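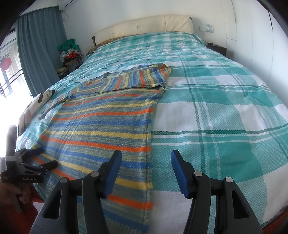 플리모프 스트라이프 담요와 같은 계열 원단의 접은 의류. 청록·흰색 체크 침대보 위. (자료: 엔베리)

엔베리, 객실용 줄무늬 담요·실내복 세트 '플리모프' 5월 공급 개시
담요와 의류의 원단 계열 통일, 접기 규격서 동봉

침구·실내 직물 업체 엔베리(Enberg)는 중소형 숙박시설과 장기 체류형 객실을 대상으로 한 직물 세트 '플리모프(Plimov)'의 공급을 5월부터 시작한다고 밝혔다. 세트는 침대보 위에 덧펴는 긴 담요와 같은 계열의 줄무늬 원단으로 만든 실내복으로 구성된다. 침대보와 베갯잇, 매트리스 커버는 세트에 포함되지 않으며, 객실에서 이미 사용 중인 제품을 그대로 쓰는 것을 전제로 한다.

■ 색상 구성
기본 배색은 주황, 로열 블루, 연노랑, 멜란지 청록의 가로줄이다. 사진의 담요가 기본 배색에 해당한다. 청록은 단색 염색사 대신 농도가 다른 실을 섞은 멜란지사로 처리하였다. 세탁을 거듭할 때 생기는 색 차이가 단색에 비해 덜 드러나도록 한 설계이다.

배색은 무늬가 있는 침대보와 함께 쓰는 경우를 우선으로 검토되었다. 엔베리 직물설계팀의 아우스트라 아도마이티스 팀장은 "객실 침대보를 조사해 보면 단색보다 체크와 꽃무늬의 비중이 높다. 체크 위에 줄무늬를 올릴 때는 줄의 방향과 폭이 분명해야 담요의 경계가 읽힌다"고 설명했다. 청록 계열 체크, 크림색 헤드보드, 흰 벽의 조합은 검토 대상 객실 가운데 담요의 주황 줄과 명도 차가 안정적으로 확보된 사례로 기록되어 있다. 커튼이 침대보와 같은 청록 계열인 객실도 같은 조건으로 분류한다.

■ 담요
담요는 침대 전체를 덮지 않고 매트리스의 길이 방향을 따라 한쪽에 펴는 형태로 사용한다. 표면에는 짧은 보풀이 있는 직조를 적용하여 수건과 유사한 촉감을 갖는다. 침대보 위에서 쉽게 밀리지 않게 하기 위한 것으로, 별도의 미끄럼 방지 처리나 고정 끈은 없다.

긴 변은 직선 재단 후 같은 계열의 실로 마감한다. 설치 시에는 긴 변을 침대보 무늬의 세로선과 나란히 맞춘다. 체크 무늬 침대보에서는 체크의 선을 기준선으로 쓸 수 있으므로 별도의 측정이 필요하지 않다. 단색 침대보에서는 매트리스 측면에서 담요의 긴 변까지 간격을 머리 쪽과 발치에서 각각 확인한다.

발치 쪽 끝단은 매트리스 모서리에 맞추거나 모서리 아래로 늘어뜨린다. 늘어뜨릴 경우의 길이는 22cm를 상한으로 한다. 이를 초과하면 침대 옆을 지나는 이용자의 다리나 청소 도구에 걸릴 수 있다. 머리 쪽 끝단은 베개를 덮지 않는 위치에서 멈춘다.

■ 실내복
실내복은 담요와 같은 직조 조건에서 생산한 줄무늬 원단을 사용한다. 상의 단품과 가운의 두 가지 형태로 공급되며, 치수는 형태별로 구분한다. 줄의 폭은 담요와 동일하게 유지하되, 봉제 위치에 따라 줄의 방향이 달라질 수 있다. 몸판의 줄을 맞추기 위한 추가 재단은 하지 않는다. 원단 손실을 줄이기 위한 결정이며, 개체 간 무늬 위치의 차이는 불량으로 보지 않는다.

접은 상태의 의류는 담요 위, 머리 쪽에 가까운 위치에 놓는다. 접는 과정에서 줄의 방향이 서로 엇갈리는 면이 생기는데, 규격서는 이를 교정 대상으로 규정하지 않는다. 확인할 항목은 소매가 바깥으로 나오지 않았는지, 접은 면의 아래쪽이 담요의 폭을 벗어나지 않았는지의 두 가지이다.

■ 접기 및 배치 규격서
세트에는 객실 정비 담당자를 위한 규격서가 동봉된다. 규격서 작성은 객실 정비 교육업체 반도식스(Wandosix)가 맡았다. 주요 절차는 다음과 같다.

1) 침대보를 매트리스 전체에 펴고 헤드보드 앞의 베개까지 덮는다. 베갯잇이나 시트가 침대보 밖으로 보이는 폭은 시설 기준에 따른다.
2) 담요를 발치에서 머리 쪽으로 편다. 반대 방향으로 펴면 머리 쪽에서 침대보가 밀려 주름이 생긴다.
3) 긴 변을 침대보의 선에 맞춘 뒤 손바닥으로 가운데에서 바깥으로 쓸어 보풀의 방향을 정리한다.
4) 의류는 침대 위에서 접지 않고 정비용 카트의 상판에서 접은 다음 옮긴다.
5) 창이 있는 객실에서는 커튼을 연 상태로 배치를 확인한다. 측면에서 자연광이 들어올 때 담요의 들뜬 부분이 가장 잘 보인다.

반도식스의 짜른 시수크 교육 담당은 "4번 절차가 현장에서 가장 자주 생략된다. 침대 위에서 옷을 접으면 이미 편 담요의 변이 틀어지고, 결국 3번으로 되돌아가게 된다"고 말했다. 규격서에는 절차별 도해와 함께 흔히 나타나는 배치 오류의 목록이 실려 있다.

■ 시험 적용
엔베리는 공급에 앞서 콜라르(Kollár) 레지던스의 객실 22실에 세트를 시험 적용하였다. 시험에서는 세탁 후 변형, 보풀 탈락, 배치의 편의성을 점검했다. 세탁은 콜라르 측의 기존 설비에서 이루어졌으며, 세제와 건조 조건도 변경하지 않았다.

시험 초기에는 담요 머리 쪽 끝단의 말림이 보고되었다. 엔베리는 끝단 봉제의 땀 간격을 조정한 수정본을 제작하여 같은 객실에 다시 투입했고, 양산품에는 수정본의 사양을 반영하였다. 의류에 대해서는 걸이 고리의 위치를 옮겨 달라는 의견이 있었으나 이번 공급분에는 반영하지 않았다. 고리의 위치를 옮기면 접은 상태에서 두께가 한쪽으로 몰리는 문제가 확인되었기 때문이다.

콜라르 레지던스의 객실 관리 책임자 비야 사칼라우스카스는 "기존 침대보를 교체하지 않고 적용할 수 있는지가 도입의 조건이었다. 체크 침대보를 쓰는 객실에서는 담요를 맞추는 작업이 수월했고, 단색 객실에서는 처음에 시간이 더 걸렸다"고 밝혔다.

■ 관리 조건
담요와 의류는 함께 세탁할 수 있다. 첫 세탁은 다른 직물과 분리하여 실시하며, 이후에는 유사 색상의 직물과 혼합해도 된다. 염소계 표백제와 섬유유연제는 사용하지 않는다. 유연제는 표면 보풀을 눕혀 침대보와의 마찰을 떨어뜨린다. 건조 후에는 다림질 없이 털어서 갠다. 직사광선이 드는 창가 침대에서는 담요의 좌우를 주기적으로 바꾸어 한쪽 변만 퇴색하는 것을 막는다.

보관 시에는 담요를 길이 방향으로 두 번 접은 뒤 말아 둔다. 의류를 담요 안에 넣어 말면 접은 자국이 담요 표면에 남으므로 따로 보관한다.

■ 공급 조건
세트는 객실 단위로 주문하며 담요와 의류의 개별 추가 주문도 가능하다. 기본 배색 외의 배색은 현재 공급하지 않는다. 원단 견본은 시설 운영자의 요청에 따라 발송하고, 견본에는 담요의 줄 반복 단위 전체가 포함된다. 침대보와의 조합을 확인하려는 시설은 사용 중인 침대보의 사진을 견본 신청서에 첨부하면 된다.

엔베리의 하넬로레 자우어란트 영업이사는 "세트의 범위를 담요와 의류로 한정하였다. 침대보까지 포함하면 시설의 교체 비용이 커지고 기존 재고의 처리 문제가 발생한다"고 말했다.

엔베리 소개
엔베리는 숙박시설용 침구와 실내 직물을 설계·공급하는 업체이다. 담요, 덧덮개, 실내복 원단을 주요 품목으로 하며, 직조와 봉제 사양의 설계를 자체적으로 수행한다.

보도 관련 문의: 엔베리 홍보 담당 다리우스 루이크
견본 및 규격서 신청: 엔베리 영업부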